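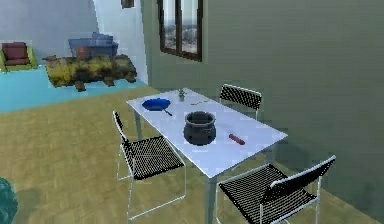
Lettres de fans : vous avez déjà eu une réponse ?

mirabelle_k7
Salut tout le monde, je lance le sujet parce que j'ai retrouvé chez ma mère une enveloppe que je croyais perdue. À 14 ans j'avais écrit au groupe Siltau pour leur dire que leur deuxième album, Grasstead, était raté (oui, j'étais gonflée). Trois pages recto verso, avec une liste des chansons à refaire ! Et ils m'ont répondu, une carte écrite à la main : « Merci, on n'aime pas non plus la plage 3. » J'ai sauté partout pendant une semaine. Ça vous est arrivé, à vous ?

posté le 6 janvier 2025

dos_a_dos
Joli ! Moi j'ai écrit à Moon quand ils ont viré leur batteur. J'ai reçu une photo avec une signature imprimée, même pas un mot. J'avais joint un timbre pour la réponse en plus, ils me l'ont gardé.

fauxbourdon
Sans vouloir casser l'ambiance, tu es sûre que c'est le groupe qui a écrit ta carte ? À l'époque c'était souvent quelqu'un du fan-club qui s'en chargeait. J'ai un cousin qui a eu une carte de Siltau aussi et la phrase était drôlement proche.

mirabelle_k7
Proche comment ? La mienne parle de la plage 3, et c'est celle que j'avais démolie sur une demi-page. Il fallait quand même avoir lu la lettre.

fauxbourdon
Lire la lettre, d'accord, mais n'importe qui au bureau pouvait le faire. Sur celle de mon cousin il y avait « on n'aime pas non plus la pochette ». Même tournure, même encre bleue. Je dis ça, je dis rien.

tante_larsen
Et alors ? Si la personne du fan-club prenait le temps de lire trois pages d'une gamine en colère et de répondre à côté de la plaque avec humour, moi je trouve ça presque mieux. J'en ai connu une qui faisait ça pour un petit label, elle pouvait répondre à jusqu'à 40 lettres dans un après-midi, et elle les lisait toutes.

dos_a_dos
Pas d'accord, tante_larsen. Si je t'écris à toi et que c'est ta voisine qui répond en imitant ton style, tu te sens comment ? Autant signer « le fan-club » et tout le monde est content.

tante_larsen
Ça dépend de la voisine :)

ohm_sweet_ohm
Je remonte un peu le fil : Grasstead raté ??? C'est leur meilleur disque ! La plage 3 est longue, je te l'accorde, mais les 28 minutes de la face B passent toutes seules. C'est le suivant, Wisdale, qui est pénible, avec des claviers partout.

mirabelle_k7
J'ai changé d'avis depuis, je l'écoute avec plaisir (sauf la 3, je ne lâcherai pas). Par contre touche pas à Wisdale, je l'ai usé jusqu'à la corde, celui-là.

fauxbourdon
Wisdale au-dessus de Grasstead, on aura tout lu ici. Bon, pour revenir au sujet, compare l'écriture avec les paroles manuscrites dans le livret de Grasstead. Le chanteur fait des r très bizarres, comme des v.

mirabelle_k7
Je viens de regarder, j'ai sorti le livret et la loupe. Les r de la carte sont normaux, zut. Mais les t ressemblent ! Je ne sais plus quoi penser. C'est peut-être le bassiste ?

ohm_sweet_ohm
Mets un scan, j'ai un programme de tournée de juin dédicacé par les quatre, je pourrai comparer ce week-end.

mirabelle_k7
Je fais ça ce soir, il faut que je rebranche le scanner.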